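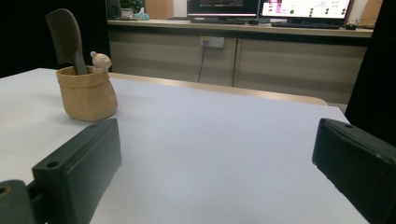
I finally made it to the Ukico open day on February 12, 2022, and wow, I could have stayed in there for hours! Châu Từ showed us the grooming corner, and of course I went straight for the little paper-bag-style pot with the tiny cream critter hanging on the rim (bear? mouse? we argued).

Then came the combs, my favorite part.

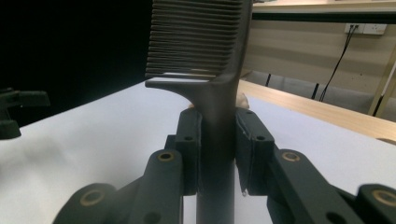
Fine teeth and a long, straight handle

I went home with one for 5 dollars and a free coffee. Going back in August, parking permitting.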